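**September 25, 2021, bench notes, cup pouring**

Hedvig wants the two plastic tumblers signed off as our standard pair. I'm not convinced. She says they hold the same. Same shape, sure, but I've seen "same" molds come out different, and the Kokwood order sheet just says "tumbler, assorted," so that's no help.

Filled each to the brim on the kitchen scale, 3 times, water from the tap. Blue and pink came out within a couple of grams of each other every time. Fine. But brim fills are sloppy and I was the one deciding what counts as full. Liv should repeat it without looking at my numbers.

Bigger doubt is the juice bottle. Eskil keeps writing 500 ml in the log as if every bottle starts there. Half of them have been opened and put back. Weigh it before each run, please, or leave the column blank.

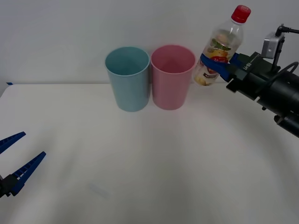
Also the white table. Elsa likes it for spotting drips, but pale juice on white is about the worst choice I can think of. I'd try a gray mat under the cups. She thinks the mat will make them rock. Maybe, but I'd want to see it first.

To do:

- Liv: repeat brim fills
- Me: find a mat, check for rocking
- Eskil: bottle weights, before and after

Not signing off on the pair until the first one is done.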